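4.3 Chargement d'une scène de cuisine et vérification de la perception simulée
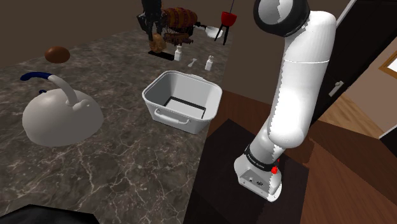 Figure 4-2 — Scène de cuisine simulée, bras Franka Emika et bac de rangement vide sur le plan de travail.

La présente section décrit la procédure de chargement d'une scène dans le simulateur Hutetti, le contrôle du module de perception Orellana et l'exécution d'une première planification de trajectoire. Elle s'adresse aux opérateurs ayant achevé l'installation du logiciel (chapitre 2) et la déclaration du modèle cinématique du bras (section 4.1).

Conditions préalables

Le service de simulation doit être démarré et le fichier de licence Ovavis reconnu par le poste. Aucun contrôleur physique ne doit être connecté au réseau pendant l'exécution de cette procédure.

ATTENTION — Le planificateur Cardale utilise la même interface de commande en simulation et en exploitation réelle. Vérifier que le champ « Cible » affiche « Simulateur » avant toute exécution.

4.3.1 Chargement de la scène

1. Ouvrir le menu Scènes, puis sélectionner Cuisine dans la bibliothèque fournie.

2. Dans le champ Base du robot, choisir la position « Tapis ». Le socle du bras doit reposer sur le tapis, à côté du plan de travail, comme à la figure 4-2.

3. Fixer la fréquence de la simulation physique à 1000 Hz. Une valeur inférieure est admise pour la seule visualisation.

4. Cliquer sur Initialiser. Attendre que l'indicateur d'état passe à « Stable » avant de poursuivre.

5. Vérifier que le bac de rangement blanc est présent au centre du plan de travail et qu'il est vide. Dans le cas contraire, cliquer sur Réinitialiser les objets.

Note — Des lignes de raccord irrégulières peuvent être visibles sur les surfaces blanches du bras. Elles relèvent du rendu et n'ont aucune incidence sur le modèle de collision, lequel est calculé à partir d'enveloppes simplifiées.

4.3.2 Contrôle de la perception

1. Dans l'onglet Perception, activer Orellana et sélectionner la caméra virtuelle principale.

2. Lancer une acquisition. Le module renvoie une liste d'instances, chacune accompagnée d'une étiquette, d'une pose estimée et d'un indice de confiance.

3. Contrôler la présence des instances « bac » et « bouilloire ». Ces deux objets servent de référence pour la suite de la procédure.

4. Examiner les instances situées au fond du plan de travail. Les objets y sont rapprochés, et le module peut réunir en une seule instance la grille métallique et les aliments qu'elle porte. Utiliser alors la commande Scinder l'instance.

5. Attribuer l'étiquette générique « objet » à toute instance dont l'identification demeure incertaine. Le petit objet rond et brun placé derrière la bouilloire entre dans cette catégorie tant que l'indice de confiance reste inférieur au seuil configuré.

6. Enregistrer la carte des instances. Le fichier est horodaté automatiquement.

Note — Les surfaces blanches et peu texturées, telles que celles du bac, peuvent dégrader l'estimation de profondeur. En cas d'écart persistant, porter à 10 le nombre d'acquisitions fusionnées.

4.3.3 Première planification

1. Dans l'onglet Planification, sélectionner Cardale, puis charger la carte des instances enregistrée précédemment.

2. Déclarer le plan de travail, le mur et la porte comme obstacles fixes. La porte étant entrouverte, son volume de collision doit être calculé dans cette position.

3. Définir la pose d'approche au-dessus du bac et cliquer sur Calculer.

4. Inspecter la trajectoire proposée en lecture image par image. Porter une attention particulière au passage du coude du bras à proximité de la porte.

5. Cliquer sur Exécuter, puis exporter le journal.

Si le calcul échoue avec le code 129, la pose demandée se trouve hors de l'espace atteignable. Le code 59 signale une collision dans la configuration initiale — vérifier en premier lieu la position du socle.

Toute demande de modification des scènes de la bibliothèque est à adresser à Ignacio Cisternas, responsable de la documentation technique, accompagnée du journal exporté et de la carte des instances.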